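A weekend in Mornby, mostly uphill

August 14, 2022

8 comments

The leaflet says Mornby is a town you can walk across in ten minutes. I have walked across it, and I would like to meet the person with the legs. The station is at the bottom, the old town is at the top, and between the two there are 333 steps, with one bench, which was taken both times by the same man eating a pasty.

I went because Doaa Kamel had been in the spring and kept going on about the castle. To be fair to her, the castle is good. It's mostly one tower and a lot of wall, but you can get right up onto the wall, and there's a railing only where somebody has presumably already fallen off. From the top you can see the river, the sugar works and a very large car park. The ticket covers the dungeon as well, where a recording of a man groaning plays on a loop. I was down there long enough to hear him clear his throat.

In the courtyard they do medieval things on summer afternoons. I had a go on the crossbow and hit the straw bale next to mine, to the annoyance of the boy whose bale it was. There was also a woman making candles, who told me hers took two hours to set and then sold me one that was ready. It has since bent over in the heat on my windowsill and looks as though it's searching for something on the floor.

Eating was harder than it should have been. Two of the places in my guidebook have become phone shops. The third, the Enico, is still going on the corner of the square and does a dumpling soup I would happily climb the steps for again (some of them). Go before seven, when the coach parties come down from the castle and take every table under the awning. The waiter speaks excellent English but prefers you to suffer through the phrasebook first.

I stayed at the El-Sayed, a guesthouse behind the church. Clean, quiet, very kind people, breakfast until half past nine. My room had a view of the bells – and I do mean of the bells, at eye level, a stone's throw from the pillow. They ring at six. They ring again at five past, in case of stragglers. I'd still stay there, but I'd ask for the garden side.

The one real disappointment was the boat trip. The board on the quay promises seventy minutes along the river with commentary. We had 70 minutes, certainly, but we spent a good part of them turning round, and the commentary was the captain on the phone to his brother. A nice breeze, though, and you can bring your own sandwiches.

If you only have a day, do the castle first, soup second, and leave the river to the ducks. The tourist office has a free map, drawn by somebody who thought hills were a matter of opinion.
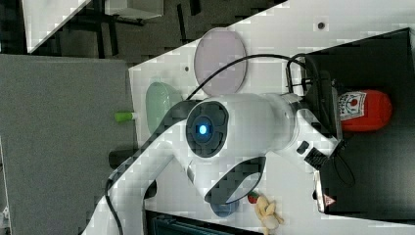
Next on the list: Grorkberg

Going in October, by train, with one bag and better shoes. I'm told it's flat. If you've been and know where to eat, leave a comment, and please mention any bells.

Shared 2 times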